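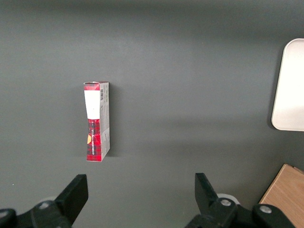 Wie beschrifte ich kleine Kartonschachteln, damit man sie im Regal hochkant wiederfindet?

Am besten auf der schmalen Seite, die nach vorne zeigt, und zwar mit einem Papieretikett und Bleistift oder wasserfestem Stift. Bei hochkant stehenden Schachteln gehört die Schrift ins obere Drittel, dort verdeckt sie auch eine niedrige Regalkante nicht.

Drucken | Per E-Mail senden
Zuletzt aktualisiert: Mittwoch, 13. Mai 2026

Zilville Hilfe > Haushalt > Ordnung und Aufbewahrung

Kleine Schachteln: behalten, umfüllen oder wegwerfen?

regalbrett_61
Ich habe im Januar angefangen, unseren Flurschrank auszuräumen, und dabei sind jede Menge kleine Schachteln zusammengekommen. Ein Teil ist noch voll (Ersatzbirnen, Teebeutel, Pflaster, Schrauben), ein Teil leer. Gestapelt fallen sie ständig um, und an die unteren komme ich nicht ran. Stellt ihr so etwas hochkant oder legt ihr es hin? Und lohnt es sich, alles in einheitliche Boxen umzufüllen? Das Fach ist 241 mm hoch, viel Platz nach oben ist also nicht.

Dondel
Hochkant, aber nur in einer Schublade oder einem Korb mit festem Rand. Frei auf dem Brett kippt eine schmale Schachtel um, sobald man daneben etwas herausnimmt. Ich nehme flache Einsätze von Kemarix, ein zugeschnittener Schuhkarton geht genauso. Schwere Sachen wie Schrauben würde ich hinlegen, sonst geht irgendwann der Boden auf.
Umfüllen nur bei Dingen ohne Haltbarkeitsdatum. Bei Pflastern und Tee die Originalschachtel behalten, dann sind Datum und Angaben noch da. Wenn du doch umfüllst, die Lasche mit dem Datum ausschneiden und mit in die Box legen.
Leere Schachteln flach drücken und ins Altpapier. Wir hatten früher auch einen Vorrat davon und haben im Jahr vielleicht zwei gebraucht.
14 Personen fanden das hilfreich

kellertreppe
wegwerfen

Lapiņa
Miss vorher die höchste Schachtel aus. Bei 241 mm Fachhöhe sollte nichts über 200 mm stehen, sonst bekommst du die Hand nicht mehr darüber. Was höher ist, kommt bei mir liegend ganz nach unten.
Ich sortiere nach Verwendung und nicht nach Größe, also Leuchtmittel zusammen, Erste Hilfe zusammen. Das sieht unordentlicher aus, aber man findet es. Schachteln mit auffälligem Muster stelle ich mit der Vorderseite nach außen, die erkennt man auch ohne Etikett.
Bei den Schrauben widerspreche ich Dondel etwas: Schraubgläser sind besser als jeder Karton, egal ob er steht oder liegt.

3 Kommentare | 5-mal geteilt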